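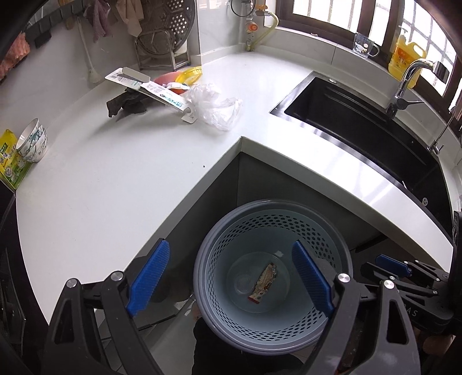 I have sat through a good many budget meetings in my life, and I have come to believe that you can tell how a robotics project will go by looking at one line of the spreadsheet. It's the line for the small stuff. If it says "misc. supplies" and has a round number beside it, I start to worry, and I say this with love, having typed that very line myself more than once.

Let me back up a little. For a few years now I've helped small groups plan their equipment buying. Some are school labs, some are little companies, and one (Clinon, over in Trelville) was four desks and a very good coffee maker when I first walked in. They all want more or less the same thing, a machine that can one day help out in an ordinary home, and they all begin in the same place, with a catalog open to the page with the biggest arm on it. I understand! The big arm is lovely. You want to stand next to it and have your picture taken. But I would like to make a case, in my roundabout way, for spending the first part of the money on hand-held grippers and on the rooms you carry them into.

Think about what a kitchen asks of a machine. Take the wastebasket in the corner, under the bend in the counter, with a clear plastic liner in it and one snack wrapper lying at the bottom. You or I would deal with that while talking on the phone. For a pair of jaws it's a thin rim, a wall full of little holes, a slippery bag that may or may not come along for the ride, and a counter overhead that wants to be bumped. You don't learn about that in a clean bay with a foam block on a table. You learn it with your hand on the grip, crouched down on the floor, and the tool for doing so costs a fraction of what the arm does.

At Clinon the first plan had one arm, one stand, one computer and 2 grippers. I asked what would happen when a gripper needed new finger pads, and the room got quiet in a friendly sort of way. Pads wear. They pick up cooking oil and dust and whatever is on the floor by the cabinets, and a pad that has lost its bite teaches you all the wrong lessons about how hard to squeeze. So we went back to the plan and put in 18 sets of pads, and then a drawer to keep them in, and then (this was my favorite) a small sum for somebody's time to change them. That last item had never crossed anyone's mind. It had crossed mine only because of a project called Ruten that I'd worked on some years before, where a whole week in March went by with everybody assuming somebody else had swapped them.

Now, I know the argument on the other side, and the people who make it are smart and I like having lunch with them. They say prices keep changing, the arm you put off buying is a year of learning lost, and funders want to see something that moves by itself. There is truth in all of that, the funders part especially. A person who has written you a check would like to see more for it than a drawer of rubber pads. If you have money enough for the arm and everything around it, then buy the arm with my blessing and invite me to see it. My quarrel is with plans where the arm eats the whole pie and the crumbs are supposed to pay for everything else.

What goes in "everything else"? Well, time in real kitchens, to begin with. I mean lived-in kitchens, where there's a jug of oil by the window and a stack of bowls on the counter and a dish rack with a steamer tray standing in it. People are generous about letting you in, but you should pay them, and you should pay them for the whole afternoon even if you only use an hour of it. Put in travel. Put in spare screws, which cost next to nothing and will stop your day cold when one rolls under a stove. At Clinon the spare hardware came to 353 dollars for the year, and I had to argue for it longer than I argued for anything else on the sheet, I suppose on account of its being so small that it looked silly.

I'd also ask you to leave some of the money alone at first. I like to hold back 16 percent until the first round of work is done, and I get teased for the number, which came from an old sheet at Espinoza that I copied years ago and never saw a reason to change. Whatever you pick, keep it back. After a few weeks in other people's kitchens you will want something you didn't know existed when you made the plan. Maybe it's a longer grip, or a softer pad, or just a pair of knee pads for the person down on the floor by the wastebasket, and I do recommend the knee pads.

Clinon did buy its arm in the end, by the way, a smaller one than the one they had circled. The drawer of finger pads sits right beside it, with a label on the front and a sign-out sheet taped to the side, and when I visit I always pull it open to see how they're doing for spares.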